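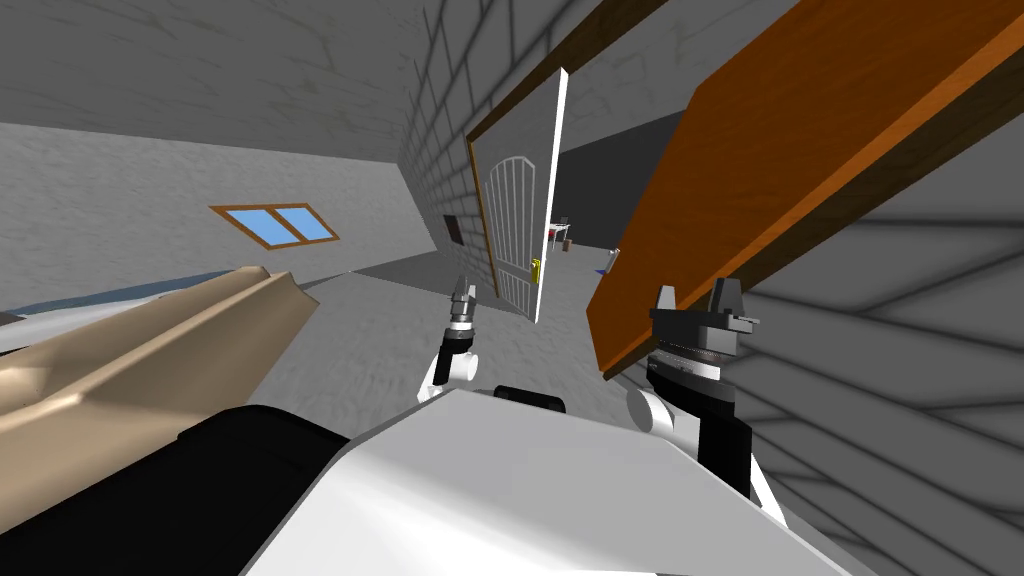
April, notebook, sim bench. House layout, morning session from 9.40.

Purpose today was to go through the manipulation rules we wrote for Bunatley and see which ones survive contact with an actual run. The list has got to 19 rules and half of them say the same thing in different words. Vivow want one page they can hand to new operators.

Rule on long items first. The draft says "support boards safely", which tells an operator nothing. Proposed wording: no base movement while a long item is in one gripper and the other arm is in a doorway. Speed cap stays at 50 mm/s with anything held. I also want the head view levelled before a carry starts, or the operator must say on the log that it isn't.

Then the approach rule for knobs and handles. We had two versions, one from Pella and one of ours, and they disagree on when the fingers should open. 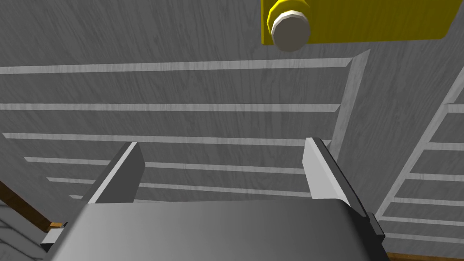 Wrist view, fingers open, knob still out of reach.

Going with the Pella version: fingers fully open before the final approach, stop, check the wrist view, then go in. Ours let you open on the move. It saves a second or two and makes the log hard to read afterwards.

Stop distance is 39 mm from fingertip to target. Nothing magic in that number, it is what Ye already use in their sheet and I would sooner match them than argue.

Slatted surfaces need a line of their own.

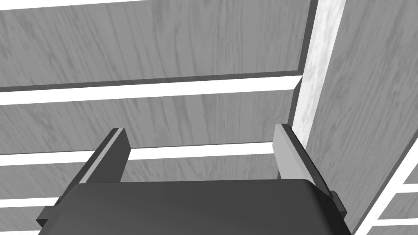 The draft treats a slatted panel as solid, and the collision shapes don't always agree with what is drawn. New rule: never put a finger into a gap between boards unless the task sheet names that gap. If contact is reported and nothing looks touched, stop and save the log before backing off. Don't back off first – I did this twice last month and lost the contact point both times.

Log length also wants fixing. Keep the last 550 frames before any stop, wrist and head together, same clock. 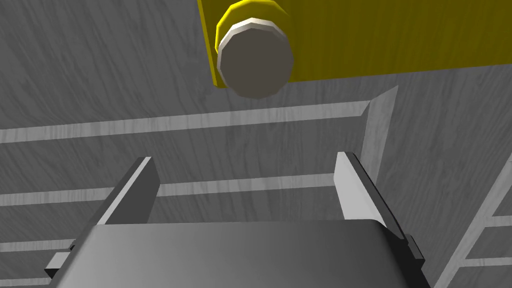 Wrist camera render: sim bench, house layout

Alignment check. With a knob, the operator confirms it sits over the gap between the fingers, then says which way it is off if it isn't centred. "A bit left" is fine for the spoken call. The written log needs a figure.

Still open:
– who signs off a change to the speed cap
– whether the rules apply to replayed runs (I think yes)
– Pella's sheet uses "jaw" and ours uses "finger". Pick one.

Clean copy to Vivow once the duplicates are out.

Recent entries
Bunatley rules, first draft
Matching log clocks across cameras
Door handles: notes on the Ye sheet
Gripper naming, left and right
Collision shapes for thin parts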